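7. Open-Day Demonstration: Box Handling

Last updated: February 23, 2023

This section covers setting up and running the box handling demonstration in front of visitors. It assumes that both arms have been installed and calibrated as described in Section 4. Operators who have not completed the Hallness safety course must not run the demonstration.

7.1 Preparing the station

1. Place the visitor barrier 2 m from the edge of the work surface, on all open sides.

2. Set the speed limit on the Erkura controller to 100 mm/s for both arms. Confirm the value on the pendant.

3. Set an open white cardboard box on the dark work surface, within reach of both grippers.

4. Check the box for crushed corners or torn flaps. Replace it if any wall bows when pressed by hand.

5. Select program 11 and run it once with no visitors at the barrier.

CAUTION: Do not load the production program. Its default speed is 700 mm/s and it does not stop between steps.

7.2 Approach to the panel edge

The wrist view should be shown on the visitor monitor during the approach. Visitors standing at the barrier cannot see into the box, and the gap between the fingers is hard to judge from the side. Stop the arm when the upright edge of the panel lines up with the gap.

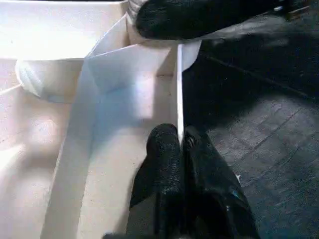
Sugiyama asked after the September open day whether the arm could hold longer at this step, saying that visitors had only just found the right monitor when the program moved on. The hold time is now set by the operator. Press HOLD on the pendant to pause, and RESUME to continue.

NOTE: HOLD pauses both arms. If only one arm stops, press the emergency stop and end the demonstration.

7.3 Running the demonstration

6. Announce that the arms are about to move.

7. Press START. Keep one hand on the enabling switch at all times.

8. At the panel edge, press HOLD and take questions.

9. Press RESUME. Watch the second arm for clearance above the rim of the box.

10. When both arms are back at the home position, release the enabling switch.

CAUTION: Never reach into the box while the arms are enabled -- not even during a hold.

If the box shifts during a run, stop the program, return both arms to home and repeat from step 3. Do not push the box back with a gripper. Boxes used at the Inotholm site are slightly taller than the standard size and require the rim height offset listed in Section 9.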